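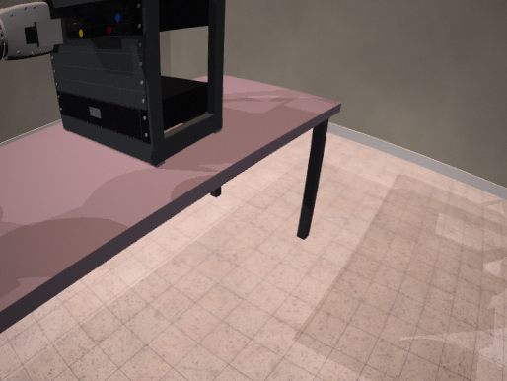 Scripted demos or teleoperated demos for a button pressing task in sim?

Posted by Inna Yurchenko

Hi all! I'm about a month into my first proper imitation learning project and I'm having a great time with it, but I've reached a fork and would love to hear from people who have been down either road.

The task is pressing buttons on an equipment rack. The rack stands on a table, the arm comes in from the side, and there are three buttons on the panel at the top of the front face: yellow, red and blue. The policy gets a camera view plus a short instruction ("press the red button") and has to press that one and leave the others alone. Everything is in simulation for now. The table color, the wall, the floor and the lights get swapped between episodes, and the camera moves a bit too.

So far I have 1860 episodes, all from a script. The script knows where each button is, plans a straight approach, pushes, backs off and saves. It runs overnight and I wake up to a fresh folder, which still feels like magic to me.

My trouble is that the policy I trained on them is odd. On yellow it looks great. On red it's good. On blue it often goes up to the panel and then just hovers, or it drifts down and left toward red. Blue sits farther over and higher than the other two, so the arm has a longer way to go from its start pose. Also, if I nudge the arm off its path in the middle of an episode, it never finds its way back, whichever button it was told to press.

A friend from the Jarnside meetup told me to throw the script out and drive the arm by hand with a controller. I tried it for an evening and got 14 usable episodes, and my thumbs hurt. They do look much more natural, with little pauses and corrections. But at that speed I'd be at it until next May!

So: is it worth doing by hand? Should I mix the two? And if I mix them, how much of each? Also happy to hear if you think my camera view is the problem. The rack's corner post and the shadows on the panel change a lot from one view to the next, and in some views the arm itself comes very close to the yellow button, so I wonder what the policy is really looking at.

Inna

Kohei Iwasaki

Fun project, and you're closer than you think! I did something very similar with switches on a cabinet, and the hovering you describe was my life for weeks.

Please don't throw the script out. Script data is fine. What hurts is that your script is too good. Every episode follows the one perfect line from start to button, so the policy has only ever seen the arm in the right place. The moment it's a little off (your nudge, or just its own small errors adding up over the longer trip to blue) it's looking at something that isn't in the folder anywhere, and it has no idea what to do. Longer path, more room for error, so blue goes wrong first. That would fit what you see.

What worked for me was making the script clumsy on purpose:

Start pose. Randomize it, and much more than feels polite. I had a few centimeters to begin with and it did almost nothing. Let the arm start high, low, close to the rack, far from the rack.

Knocks. At a random moment in the approach, push the arm sideways for a few steps, then let the planner take over again from wherever it ended up. Important - don't train on the steps where you're pushing it, only on the recovery. I forgot this once and got an arm that twitched on its own every few seconds. Very entertaining, no use at all.

Wrong starts. For some episodes, have the arm head toward one button and then change over to the one in the instruction. Mask the first part again. With your layout I'd do a lot of red to blue, given that red is where it drifts.

Speed. Vary it. A script that always moves at one speed teaches the policy to keep time and ignore the picture.

Then look at how many episodes you have per button. You gave a total, but is it an even split? My script skipped any episode where the planner failed, and the farthest switch failed more often, so without noticing I had far fewer of those. I was so pleased when I found that one, it was a ten minute fix.

After that, yes, do some episodes by hand, but save your thumbs for what the script can't do. Run the policy, watch it, and take over when it starts to hover. Finish the press yourself and save from the takeover on. An evening of that helped me more than a week of driving whole episodes from the start. You also get to know your policy really well this way, it's the best part of the whole thing.

On how much of each: I kept everything in one pool and just sampled the takeovers more often in each batch. I started with every third example or so and never found a reason to be fancy about it.

Lev Mykhailiuk

by hand. scripts always look like scripts. get a better controller, mine is an old one with a stick and it's fine

Wiebke Reuter

Agree with nearly all of what Kohei wrote, so I'll stick to your camera worry, which I think deserves its own reply. Rendering is my favorite part of this work, so forgive the length!

First a cheap test. Take your trained policy, keep the scene the same, and change only the instruction. Ask for yellow, red and blue from the same start pose and compare the first second of motion. If all three come out nearly the same, the policy isn't using the instruction early on. It goes to the general area of the panel and sorts it out late, and late is when the arm is close in and covering things up. I've seen this in two projects now and both times the fix was in the data: same seed, same scene, one episode per button. Three episodes where the only difference is the word. It costs you nothing with a script and it forces the model to read.

Next, the arm and the yellow button. With the arm coming in from the left and yellow nearest to it, a good press on yellow may be half luck. The policy can do well there by just moving forward. I wouldn't trust the yellow number until you've moved the buttons around. If your sim lets you, swap the colors between the three positions in part of the data. I'd bet your blue problem turns partly into a "far position" problem, and then you know what you're fixing.

For shadows, I like them and I'd keep them. But check what they do to the buttons themselves. The buttons are small next to the rest of the rack, and on a black panel a bad light can leave very little to see. I wrote a small filter that renders the target button on its own mask and throws the episode away if too few of its pixels show in the first picture. Be careful with it though. Log what you throw away, per button and per camera, or you're back to the uneven split Kohei described.

And the view. If the rack's top is outside your picture in some camera placements, check how near the buttons get to the edge, blue most of all, since it's the highest one. If a random camera shift pushes it out of view, you've got episodes where the arm is pressing something the policy can't see. That teaches it to guess. I found a batch like that by making one big sheet of first pictures, all episodes tiny, side by side, and scrolling through with a cup of tea. I do this for every new batch now and I always find something silly. Do it before you train, it takes minutes.

One small extra: keep your hand driven episodes in their own folder with a tag in the metadata. You'll want to train with and without them later, and picking them out of a mixed pool afterwards is miserable.

Inna Yurchenko

Oh wow, thank you both, and Lev too! I checked the split first because it was the quickest thing to check, and Kohei, you were right - blue is way behind. The planner was giving up on it from some of the camera side start poses and my script quietly moved on to the next seed. I've got it retrying now.

Wiebke, I ran the instruction test during lunch. Yellow and red start out almost the same, blue is a little different but not by much. So tonight's run is matched sets, one scene, three instructions, with wider start poses and knocks on the approach. The color swap comes after that, as I need to sort out how the button materials are named first.

I'll do the sheet of first pictures in the morning and post again once I've trained on the new batch.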